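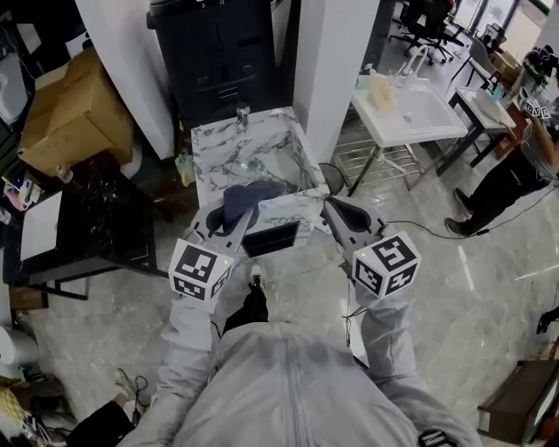

Hand-Held Grippers, Week 4 handout
Workshop build course, Hamoneck shared workshop
4 Oct 2021

Okay, notes from last session plus the stuff I ran out of time for. Print them or don't, I'll have a few copies on the bench. If you missed week 3 you'll want to read the section on finger pads in that handout first, because I'm going to assume your jaws close and that they close straight.

Where we're up to

Everybody should now have a pair of grippers that open and close by hand, with a marker cube fixed at the base of each one. Week 4 is where we stop squeezing bits of foam at the bench and start doing chores with them. The recordings we get out of this are what Daza (our arm, for the newcomers, named after the street my first garage was on) will be learning from in January. So the way you move your hands this month is the way Daza is going to move later on, and I do mean that literally. If you fidget, it fidgets. I taught the last arm to tap the table twice before picking anything up and it took me most of a winter to get rid of it.

The cubes

The cube is how we know where the gripper is. Each visible face has its printed pattern, the camera finds the patterns, and the software works out position and angle from those. One face is enough to get an answer but two faces at once gives a much steadier one, so try to hold the gripper a bit turned and avoid showing the camera a single face dead flat. You'll feel silly for the first ten minutes and then you'll stop noticing.

A few things about cubes I keep having to repeat:

Leave the white border around the pattern. The border is part of the marker! Two people trimmed theirs right to the black last week and then wondered why the tracking kept dropping out.

Matte paper, matte tape. Shiny packing tape over the top looks tidy and picks up every light in the ceiling.

Don't swap cubes between left and right. Every face has its own number and the software thinks your left hand has jumped across the room. If you've already swapped them, fix it in the settings file and tell me, please don't just relabel them with a pen.

Glue the cube, then leave it overnight. A cube that has shifted by a couple of millimetres is worse than one that fell off, as at least you notice the one that fell off.

Cables

We talked about going wireless and I'm still not keen. Batteries make the gripper heavy at the back end and your wrist gets sore. The cable is fine if you treat it properly. Run it down your forearm, one loop of soft strap near the elbow, then let it drop behind you. Leave enough slack that you can reach all the way across whatever you're working on. Horácio Cardoso has a nice trick where he clips the cable to his belt loop on the way down, so if somebody steps on it the tug goes to his pants and the gripper doesn't move. I've stolen this and so should you.

The plugs are the weak spot. I'd like a dab of hot glue on each one where the wires come in. Not on the plug itself, I had to cut one off with side cutters last term and I'm still a bit bitter.

The cloth exercise

Cloth is the first real one because it's soft and forgiving and also because it's surprisingly nasty. A block stays the same shape when you pick it up. A cloth is a different shape every single time, and the camera can't see the bits folded underneath.

The task is wiping down a vanity. Start with the cloth on the counter in a loose heap. Pick it up with one gripper, get a second grip with the other if you need it, wipe from the back towards the front edge, lift it clear and put it down. One pass, no going back for the corners.

What I want you to watch for:

Pinch less than you think you need. If you grab a great wad the jaws don't close properly and the reading for how far they're open gets muddled. One or two layers is plenty.

Keep your spare hand somewhere sensible. Resting it lightly against the corner of the counter is fine, waving it about is not. Whatever it does gets recorded too.

Lift before you turn. If you twist while the cloth is still dragging on the edge, you'll pull it half out of the jaws.

Mind the faucet. It's chrome, it reflects everything, and it's also just the right height to whack with a cube.

Start and end in the same position, hands in front of you, jaws open. Count to two in your head. I use those still moments to cut the recordings apart and if they're missing I have to do it by eye, at my kitchen table, at night, with my dog judging me.

How many

We need 2,000 good ones before January. As of this morning the folder has 1,738 in it, but before you celebrate, only 790 of those are cloth and the rest are the block and cup runs from weeks 2 and 3. I'd like 40 cloth runs from each of you over the next couple of weeks. Do them in small batches. After ten or so you get bored and sloppy, and I can see it in the data (I can see it in mine too).

Save everything, including the bad ones. Put an x at the end of the file name if you dropped the cloth or lost tracking. Dropped-cloth runs are useful later when we look at recovering from mistakes, so please don't delete them to be tidy.

Software bits

Prekero is the recorder, Tritinar is the viewer. I know the names are terrible, I wrote both of them in the same weekend. Start Prekero first and wait until it says it has found both hands before you pick anything up. If it only finds one, check your cable, then check the light, then check you're not wearing something busy and patterned. After each batch open one run in Tritinar and scrub through it. You want two smooth lines. If one line looks like a hedgehog, the cube is loose.

For next time

Finish gluing your cubes and plugs. Bring a cloth from home, any colour, clean please, the more different ones we have the better. Read the calibration page stuck on the tool cupboard and have a go at it before class, even if it comes out wrong. We'll start with the wrong ones.

Also whoever has my small hex keys, I need them back by Thursday.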